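## News from the simulation corner

Hello again from the far end of the corridor, where the kettle is always on and the screens are always busy. I promised in the last newsletter that I would write a proper update on the key-handling work once we had something to tell you, and I'm pleased to say we do, so settle in – this may go on a bit!

For those who have joined us lately, we are collecting examples for the learning system we call Lellow. Each example is one short attempt at a small household job, carried out by one of our team steering the robot by hand, with everything it does and everything it sees saved as it goes along. Lellow then studies the good ones and tries to do the job for itself. We have been doing all of this in simulation since May, on the two-armed set-up that Gebreyes built for us, and it has been lovely to watch the pile grow. As of March 6, 2021 we have 2803 examples stored across all the jobs, and 900 of those are for keys alone.

Keys, you ask? I did too, at first. They were Edgardo Dagdag's idea. Edgardo had spent a good while on cups and boxes, and he felt (quite rightly, I think) that Lellow was getting far too comfortable with things that have one obvious place to grab. A bunch of keys has a ring, a tag, a fob and a couple of thin blades all sticking out in different directions, and there are a good many sensible ways to go about picking it up. Some of us go for the fob every time. Edgardo is a tag man.
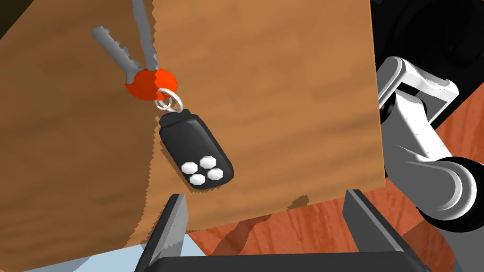
*The keys on their wooden board, seen from just behind the gripper, with part of the other arm over on the right.*

We want plenty of that variety, so we've been asking everyone who takes a turn to use whichever grip feels natural and not to copy the person before them. The starting position changes from one attempt to the next as well, with the keys turned a different way and the board set at a new angle. It does make for slower going, and my own first afternoon was a bit of a disgrace, but the examples are much more useful to us when they don't all look alike.

Of the 900, we have put 157 to one side for a second look. Most of those are attempts where the person paused for a long time halfway through, or let go a little early and had another go. We had a long chat over lunch about whether to throw them out altogether. My feeling was that a fumble followed by a good recovery is well worth keeping, and we've settled on giving those a label of their own so that Lellow can learn from them separately. The long pauses will simply be trimmed.

Our friends at Samero have also kindly sent over 82 attempts recorded on their own copy of the set-up, which aren't in the totals yet as I still need to check that the file names match ours. (They don't. I've peeked.)

If you'd like a turn at the controls, do come and find us in the Triltitz room. You don't need any experience at all, only a little patience and a willingness to drop things, and Edgardo will sit with you for your first few tries. Drawers and lids are next on the list, and I'll write again when we've made a start on those.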